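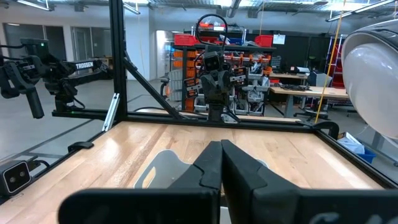

Nermin Dönmez told us at the first review that a gripper project is mostly a project about what happens in the last few millimeters, and that we should plan our time that way. We didn't, and most of the fall went into the arm motion before we looked closely at the grasp.

Project Sikala: Picking Thin Plastic Parts

Goal

Our team wanted a robot arm to pick a thin, flat plastic part off a tabletop and place it in a tray. Flat parts are hard for a two-finger gripper. The fingers have to come down close to the table without pressing into it, and the part tends to slide away when one finger touches first.

Method

We recorded demonstrations by hand and trained a policy on them, which we named Zou. The final training set had 600 demonstrations. Before each one we moved the part to a new spot and turned it. Runs where the operator bumped the table were thrown out. A session lasted 2 hours, and we switched operators halfway through.

Results

In November we ran the first full test. The arm reached the part almost every time but often closed above it. We lowered the approach height by 5 mm and recorded more demonstrations at the new height. In the next test it placed the part in the tray on seven tries out of 10. Two of the misses came when the part was turned with its long side facing the fingers.

Remaining work

Clear parts are still worse than colored ones. We have not tested on a darker tabletop. The spring group will get our logs and the notes on approach height.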